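ok thread on trying to buy breakfast stuff in a share house on one income, cos a few of you asked

1/ Moved to Mavumport in March. Rent is 449 a week for my half. Bond took everything else. So breakfast became the meal I got weird about

2/ Cafe avo toast on the esplanade was costing me more in a month than my power bill. Did the sums on the back of a rates notice that isn't even ours. Stopped going that arvo

3/ Rule one – buy bread at 5 to closing. The Montecinos bakery marks down whatever's left and it freezes fine. Slice it BEFORE you freeze it. I have bent a good knife learning this

4/ Rule two, peanut butter in the big tub. Yes it's ugly. Yes Pilar my housemate eats it with a spoon, we've had words

5/ @ Dagim Gebretsadik asked about sourdough starter. Mate I had one. Went on holidays for a week, came back to something grey. Not doing it agian

6/ Jam: op shop, church fete, anyone's nan. Never the supermarket. Best one I've had was fig and ginger from a card table out the front of someone's place, 2 bucks, honesty box

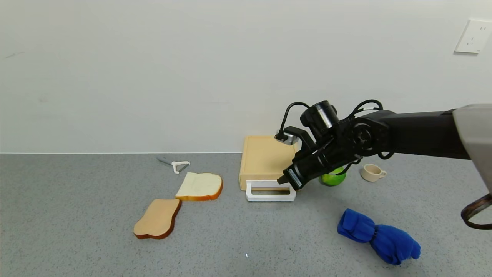
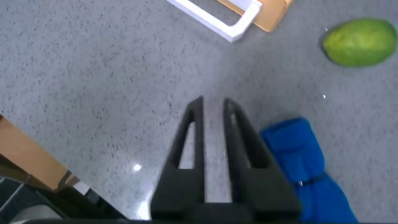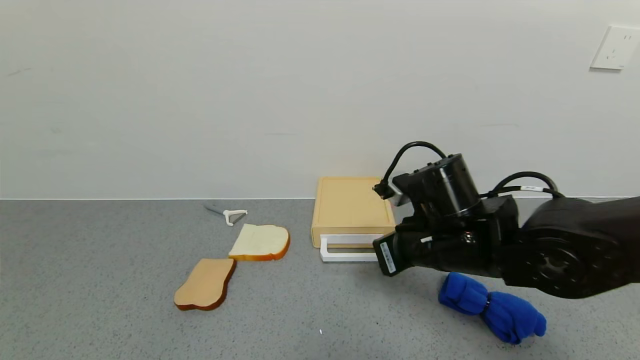
two slices of bread, first and last one

7/ Butter is the killer. Went up again. I get the salted block on special and keep three in the freezer behind the peas, where Pilar doesn't look. (hi Pilar)

8/ Margarine people pls don't reply, I grew up on it, I know what it is

9/ Eggs when they're on special, otherwise tinned tomatoes warmed up with heaps of pepper on thick toast. Dad's breakfast every Sunday arvo shift and he was right

10/ Coffee is where I fail. Still buying Cistarano beans – 55 a kilo, no excuse for it. Tried the home brand for a fortnight and was horrible to everyone I work with

11/ Someone did ask if it adds up to real money. I keep a spreadsheet bc I'm that person. 3171 dollars less on breakfast and coffee than the same stretch last year. Bought new tyres and a dentist visit, very glam

12/ Things that did NOT work: overnight oats (wallpaper paste), making my own crumpets (smoke alarm), skipping brekkie (see coffee, above)

13/ Bakery closes early over xmas so stock the freezer this week if you're local. They do a fruit loaf too, goes first, get there before me or dont

14/ Will do lunches next if I can be bothered. Drop your cheap jam spots below pls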